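October 7, 2022

Long day, writing fast. Left arm quit on us again, same fault as before, error 89, joint just locks and the whole handoff task dies. 5 times since lunch. I-seul says cable, I say firmware, Anouk says stop guessing and log it. Fine. Logged it.

Worse one after that. Hit the stop and the right arm kept going, only a little, but my hand was near teh table. Did not like that. Nobody hurt. Wrote it up for Celero, told them no more runs with hands in reach untill we have an answer. They want the demo in December still. We'll see.

Swapped nothing yet. Want to check the stop wiring first, then the joint. Skipped dinner, headache. 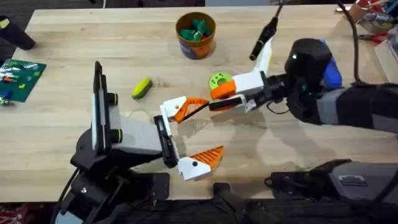
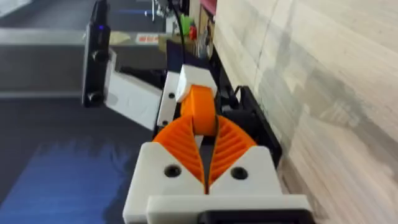 Pemulton setup, both arms with the green ring in first pic, orange fingers close up in second.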